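**Progress report to the Dhanial fund: snack and drink baskets, first period**

Prepared by Zubaida Paracha, May 31, 2026
For: Faisal Qureshi

You asked for a plain account of what the grant has paid for so far and whether I would recommend carrying on in the same way. I'll give the second answer first. I would carry on, but with a smaller plan than the one we sent you, and I would drop at least one of its claims.

**What we said we would do**

The proposal promised a packing routine for shared baskets of snacks and drinks, to go to the break rooms at Stenetine and Ultov. It said that a fixed layout would cut packing time, reduce crushed packets and make it easier for the person opening the basket to find things. I signed that proposal, so I can't complain about the wording, but I now think two of those three claims were written before anyone had tried very hard to pack a basket.

The target was 500 baskets over the full grant. We have sent out 200. That number looks poor next to the plan. It looks less poor when you know that the baskets themselves arrived late, and that the first batch was the wrong depth and had to go back. I have not tried to turn this into good news.

**Packing time**

The layout card does help a new packer. A person who has never done the job can read it and fill a basket without asking anybody anything. After a day or two, though, the card gets ignored, and the experienced packers are no slower without it. If we had only measured new people in their first week we could have reported a handsome saving. I don't think that would have been fair to you.

I would keep the card, print it once, and stop revising it. We have been through 7 versions. The later ones argue with each other about whether drinks go in the corners or along one side, and I can find no sign in the packing records that it matters.

**Damage**

This was the claim I had most faith in, and it has held up in part. Crushed packets are down in the baskets that went to Stenetine. They are not down at Ultov, where the baskets travel farther and get stacked. Stacking is the trouble there, and no arrangement inside the basket is going to fix it. Faltness has offered us dividers. I have asked for a sample before agreeing to anything, as their earlier estimate left out delivery.

Chips in bags still do badly wherever we put them. Items in stiff tubes and cans do well wherever we put them. That is a dull finding, and we could have guessed it in December, but it does point toward buying different things and worrying less about how they are laid in.

**Ease of finding things**

I can't support this claim at present. We put a comment slip in each basket, and 20 came back. Most of them were about the choice of snacks. Two people asked for less sugar and one wanted to know if the basket could be kept. The slips say almost nothing about finding things, and I suspect that people opening a basket of snacks just look into it and take what they like. I suggest we remove this aim from the next stage.

**The baskets**

We moved from cardboard trays to wire baskets partway through the period. The reasons given at the time were that wire lasts longer and that the contents can be checked from outside. Both are fair. Wire also costs more, and the return rate is what decides whether it pays. So far Stenetine sends its baskets back promptly and Ultov does not. If that doesn't change, I would go back to cardboard for Ultov and keep wire for Stenetine, even though it means keeping two kinds in the store.

Small packets are another matter. Thin items can poke through an open grid or catch on it, and we have had a few torn corners. A paper liner stops this, but it also hides the contents, so the checking advantage is gone. I have left the decision to the packers, who are split.

**Money**

Spending is under budget, mainly because we have packed fewer baskets than planned. I would not call it a saving. The cost of each basket is higher than we told you it would be, and the switch to wire accounts for most of the difference. The full figures are in the sheet sent separately. Please look at the line for imported drinks, which I think is too high for what people get out of it.

**Choice of contents**
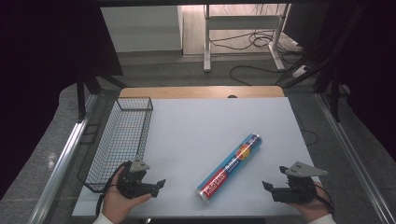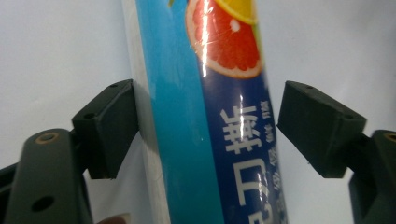

The next stage should begin with a shorter shopping list, built from shapes that travel well. We have been buying by flavor and by what was on offer, then asking the packers to make it all fit. A long tube like the blue one with the red band near one end is sturdy enough, but its length decides where everything else in a mesh basket has to go. Lay it down first and the cans can stand beside it; leave it until last and somebody has to unpack half the basket. Fruit drinks with the flavor pictured on the label, such as the grapefruit one, can be picked out by people who don't read Chinese, and I would keep a few of those on the list. I am less sure that we need several kinds of the same drink in one basket.

**What I am asking for**

- Agreement to lower the target for the full grant. I will send a revised number once the Ultov returns are settled.
- Permission to test cardboard and wire side by side at Ultov for one delivery round before we buy any more wire.
- A decision on whether the imported drinks stay in the budget.
- No further money at this point.

I know the original plan was liked, and that a smaller one is harder to present to the people above you. I would still rather send you fewer baskets that arrive in good shape – and a claim or two that we can stand behind. If you want to see the packing records or the comment slips, I can bring them to our next meeting.

Zubaida Paracha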